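Bruvent - Gestor de incidencias
Incidencia: La cola de envío de parches se queda colgada durante los talleres de contribución
Proyecto: Bitia (cliente de línea de comandos para primeras contribuciones)
Estado: Cerrada, con flecos
Prioridad: Alta, rebajada a Media, subida a Alta, Media
Asignada a: Cyprian Kozłowski
Etiquetas: talleres, cola, autenticación, documentación que miente

Descripción inicial

Organizamos talleres en facultades para que los estudiantes manden su primer parche a un proyecto libre. El guion es conocido: por la mañana se explica qué es un repositorio, a media mañana se explica otra vez, y por la tarde cada asistente ejecuta "bitia enviar" y ve su cambio aparecer en la lista de revisión.

En el último taller la tarde no llegó a su parte bonita. Los primeros envíos entraron bien. A partir de ahí, el cliente mostraba "En cola, un momento" y el momento duraba hasta que el estudiante cerraba el portátil. Sin error, sin código de salida, sin nada en el registro local salvo una línea que dice "todo correcto", puesta ahí por alguien optimista.

Versión del cliente: la que viene en la guía del taller.
Servidor: el nuestro, con Vanhove por delante haciendo de intermediario.
Red: la wifi de la facultad, con todo lo que eso implica.

Pasos para reproducirlo:
Juntar un aula con 50 personas.
Pedirles que ejecuten "bitia enviar" a la vez, porque el ponente ha dicho "venga, todos a la vez".
Esperar.
Seguir esperando.

Resultado esperado: los parches llegan a la lista de revisión.
Resultado obtenido: silencio.

Comentario 1 - soporte de primer nivel

Gracias por el informe. ¿Habéis probado a cerrar sesión y volver a entrar?

Comentario 2 - organización del taller

Sí. Ahora tampoco podemos entrar.

Comentario 3 - soporte de primer nivel

Entendido, lo paso a segundo nivel.

Comentario 4 - Cyprian Kozłowski

Hola, segundo nivel soy yo. También soy el tercero, pero los martes firmo distinto.

Dos cosas antes de culpar a la wifi, que es lo que me pide el cuerpo. Primera: necesito la salida de "bitia diagnóstico --largo" de una máquina colgada y de una que haya funcionado. Segunda: necesito saber si los asistentes usaban cada uno su cuenta o la cuenta de demostración que aparece en la página cuatro de la guía, esa que pone "no usar en talleres" en letra gris sobre fondo gris.

Comentario 5 - organización del taller

Adjunto las dos salidas. En cuanto a las cuentas: unos cuantos usaban la suya. El resto tenía el correo de confirmación en la carpeta de no deseado de la universidad y tiró de la de demostración. El aviso gris no lo vio nadie, yo incluida, y la guía la escribí yo.

Comentario 6 - Cyprian Kozłowski

Vale. Comparadas las dos salidas, la diferencia interesante está en esta parte:

máquina que funciona
 sesión: propia
 turno en cola: 10
 renovación de credencial: correcta

máquina colgada
 sesión: demostración
 turno en cola: 200
 renovación de credencial: pendiente de sí misma

Lo de "pendiente de sí misma" no es una licencia poética mía, es el texto literal del programa. He buscado quién lo escribió y he sido yo.

Traduzco. Cuando una credencial caduca, el cliente pide otra. La petición de renovación entra en la misma cola que los envíos. Si la cuenta tiene muchos envíos esperando, la renovación se coloca detrás de ellos, y los envíos no pueden salir sin la renovación. Con una persona por cuenta esto se nota poco. Con media aula en la misma cuenta tenemos un abrazo mortal de manual.

Comentario 7 - organización del taller

¿Y por qué tampoco se podía entrar con las cuentas propias después?

Comentario 8 - Cyprian Kozłowski

Porque Vanhove ve toda la facultad como una única dirección y tiene un límite de peticiones por dirección. Los clientes colgados preguntaban cada poco "¿ya?", y entre todos agotaron el cupo del edificio. Quien llegó tarde y lo hizo todo bien se encontró la puerta cerrada. Es una lección sobre la vida laboral, pero no la que habíamos programado.

El límite está puesto en 20 peticiones por intervalo. Lo puse en su día pensando en abusos desde una sola máquina. No pensé en un aula. Tampoco pensé en un edificio.

Comentario 9 - Cyprian Kozłowski

Notas de trabajo desde el taller de abajo, que es donde tengo el servidor de pruebas y buena cobertura. Prueba A: renovaciones en cola aparte, límite de Vanhove sin tocar. Los envíos salen, despacio, y con reintentos. Prueba B: límite subido, cola como estaba. Se cuelga igual, pero más rápido, cosa que al menos ahorra tiempo. 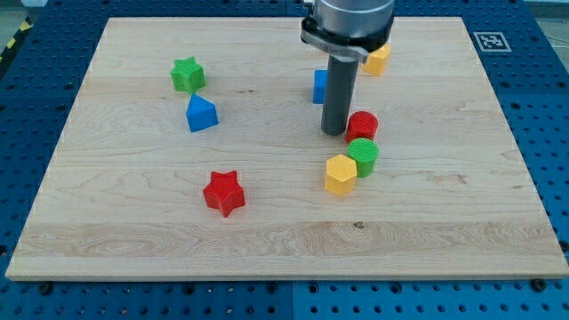
Adjunto 3: tablero de arce sobre la superficie perforada azul.

Prueba C: las dos cosas a la vez. Aquí simulé el aula entera con un guion que lanza clientes en paralelo, todos con la cuenta de demostración, que es la situación real aunque la guía diga otra cosa. Salieron todos los envíos. Uno salió dos veces. Lo apunto aparte.

Prueba D: la misma que la C, cortando la red a mitad y devolviéndola. Los clientes retoman el envío donde estaba, salvo los que tenían el parche duplicado, que lo mandan una tercera vez por si acaso.

Comentario 10 - revisión de código

He mirado la rama. Lo de separar la cola me parece bien. Tengo tres pegas.

El nombre "cola_buena" no puede llegar a producción. Entiendo el sentimiento.

El envío duplicado viene de que el cliente genera el identificador al reintentar, cuando debería generarlo al crear el parche. Si lo mueves a la creación, el servidor descarta la copia él solo, que para eso tiene el código desde hace tiempo y nunca se lo hemos dejado usar.

El mensaje "En cola, un momento" debería decir qué está esperando. Y caducar.

Comentario 11 - Cyprian Kozłowski

Hecho lo primero: ahora se llama "cola_renovaciones". He perdido algo de alegría por el camino.

Hecho lo segundo. Repetidas la C y la D con el identificador nuevo: sin duplicados en ninguna de las dos.

Lo tercero me ha llevado más de lo que me gustaría admitir, porque el mensaje estaba copiado en varios sitios y cada copia tenía su propia traducción. En la versión portuguesa ponía "En cola, un momento", en castellano. Ahora el cliente indica si espera turno, credencial o red, y pasado el tiempo máximo se rinde con un código de salida distinto de cero, como las personas decentes.

Comentario 12 - organización del taller

Tenemos otro taller a la vuelta del verano y me preguntan si pueden usar Werkex para las inscripciones, que crea las cuentas de antemano. ¿Eso ayuda o lo empeora?

Comentario 13 - Cyprian Kozłowski

Ayuda. Si cada asistente llega con su cuenta creada, la de demostración vuelve a servir para demostrar. Ojo con un detalle: Werkex exporta los nombres con las tildes cambiadas por signos de interrogación si no se marca la casilla de codificación. La casilla se llama "modo avanzado" y está en otra pestaña. En julio me pasé una tarde entera creyendo que un asistente se apellidaba Mu?oz por convicción.

Para quien prepare el aula, esto es lo que hay que comprobar el día antes:

Cliente actualizado. "bitia versión" tiene que mencionar la cola de renovaciones.
Cuentas activadas, con el correo de confirmación fuera de la carpeta de no deseado.
Dirección pública de la facultad comunicada a soporte, para ampliarle el cupo en Vanhove durante la jornada.
Un envío de prueba desde la wifi del aula. Desde el despacho no vale, el despacho va por cable.

Y si algo se atasca, "bitia cola --vaciar" borra los envíos pendientes de esa máquina y conserva los parches en local. El nombre asusta más de lo que hace. Hay otra orden, "bitia limpiar", que suena inofensiva y se lleva los parches por delante. Intercambiar los nombres está pedido en otra incidencia, bastante antigua, con mucho debate y ningún cambio.

Comentario 14 - soporte de primer nivel

¿Podemos cerrar? Me sale en rojo en el panel.

Comentario 15 - Cyprian Kozłowski

Dadme a que salga la versión. El panel puede seguir en rojo un rato, le sienta bien.

Comentario 16 - organización del taller

Probado el cliente nuevo con un grupo pequeño en la biblioteca. Todos los envíos llegaron a la lista de revisión. Una estudiante recibió respuesta de los mantenedores antes de que terminara la sesión: le piden que cambie un espacio por un tabulador. Está encantada. Nosotros también.

He reescrito la página cuatro de la guía. El aviso ahora va en negro y encima de la contraseña.

Comentario 17 - Cyprian Kozłowski

5 de agosto de 2026. Publicada la versión con la cola separada, el identificador estable y los mensajes nuevos. Cambio el estado a Cerrada.

Quedan abiertas, cada una en su incidencia:

El límite de Vanhove por dirección sigue siendo manual. Habría que contarlo por cuenta.
La línea "todo correcto" del registro local se escribe antes de intentar nada.
La traducción portuguesa.

Comentario 18 - sistema

Esta incidencia se ha reabierto automáticamente porque contiene la palabra "abiertas".

Comentario 19 - Cyprian Kozłowski

Cerrada otra vez. Abro una nueva para lo del sistema.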